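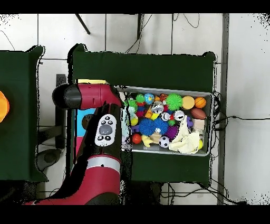 Questions people keep asking me about the arm

I started building a toy-sorting arm in May, in the shared workshop where I have a key and a shelf, and ever since then my inbox has been the same dozen questions in different hats. So I'm putting the answers on one page. I'll add to it when I have time. If yours isn't covered, write to me and I'll get to it (slowly, sorry).

What is it supposed to do?

Pick a toy out of a full bin and put it somewhere else, one at a time, without me touching anything. That's the whole job. I call the project Plimholm, after a village I made up as a kid, and yes, the software folder is called that too.

Why toys?

They're cheap, they're all different, and it doesn't matter if I squash one. I wanted a bin that was hard in lots of ways at once. A soccer ball is easy to see and miserable to hold. A rubber duck on its side is a completely different shape from a rubber duck sitting up. And the spiky rubber balls, oh boy. My depth data goes to pieces around anything with bristles, so two blue ones touching each other come through as a single lumpy thing, and the arm goes politely for the gap between them.

Did you build the arm yourself?

No! I get this one a lot. I bought it secondhand, red and black, with a scuff or two, and my part is everything around it: the table, the wiring, the code, the gripper fingers and a great many brackets. I have enormous respect for people who machine their own joints. I tried to make one joint, once, and it sounded like a coffee grinder.

How much has it cost?

The arm was $1,575. Everything else so far comes to $376, and a silly amount of that was fasteners and cable. I didn't count the toys, which mostly came out of closets. I also haven't counted my hours and I'm not going to.

What's on the table?

Dark green cloth. The bare top threw glare back at my camera and I'd get phantom blobs in the middle of nowhere, which the arm would then try to pick up. The cloth fixed most of that in an evening. The bin is gray metal and still a bit shiny along the rim, so I mask the rim out in software and don't let the fingers go near it. I tried putting tape on the rim first. It peeled.

What software do you use?

A Linux box, Python for the parts I change all the time, and a small planner called Nindia that a friend at the workshop, Halima Wanyama, wrote for her own project and let me borrow. Nindia decides how to get from here to there without hitting the bin. My code decides what "there" is. When something goes wrong it's nearly always my half.

How does it choose which toy to grab?

It scores every blob it can find. High up in the pile is good, room on both sides is good, close to a wall is bad. Then it tries the top score, and if it comes away with nothing it knocks that one down the list and moves on. I had a fancier version that tried to name each toy first. It was slower, and it called the panda a soccer ball more often than I'd like to admit, so I took the naming out. You don't need to know that a thing is a panda to pick it up.

What about the cloth in the bin?

That's my favorite problem right now. I drape a piece of crumpled cream-white cloth over part of the pile, because real toy bins have socks and blankets and who knows what in them. Cloth has no good place to grab as far as my scoring is concerned, since any fold looks as good as any other. And if you pinch it and lift, whatever is sitting in it can come along for the ride. At the moment I have a rule that says "leave floppy stuff for last." I know that's cheating a little.

How well does it work?

Okay, numbers. I've logged 1,973 attempts since I started keeping a proper log. I'm not posting a success rate yet – I changed the fingers halfway through and lumping the two sets together would be nonsense. Small smooth balls are good. Big smooth balls depend on how deep they're sitting. Spiky ones are easy to hold once the fingers get there, because the rubber gives, but see above about getting there.

What are the fingers made of?

Printed, with a soft pad glued on the inside. I'm on version 10. The early ones were too wide to fit between two balls, and the ones after that were so skinny they bent. If you're printing your own, go longer than you think you need and round off the tips. I didn't round mine at first and they snagged on cloth constantly.

Can I run something like this at home?

Sure, if you've got the floor space and you take the moving parts seriously. Bolt the arm down. Put the stop button where your hand goes by itself, then practice hitting it. Run everything at slow speed until you're bored out of your mind, and then run it slow for another week. I keep mine at a shared place partly for the room and partly so there's another person in the building when I'm testing. Also, tidy your cables! I say this as someone who has not tidied her cables.

Will you share the code?

Yes, when it's less embarrassing. The bit that reads the camera still has a variable in it called "thing2". I'd like to get the config out of the main file first, and write down how the calibration goes, which currently lives on a sticky note.

Can I come see it?

I'm usually there after 7 p.m. Write first so I can let you in, and bring a toy if you have one you don't mind losing. Odd shapes especially. I have plenty of balls.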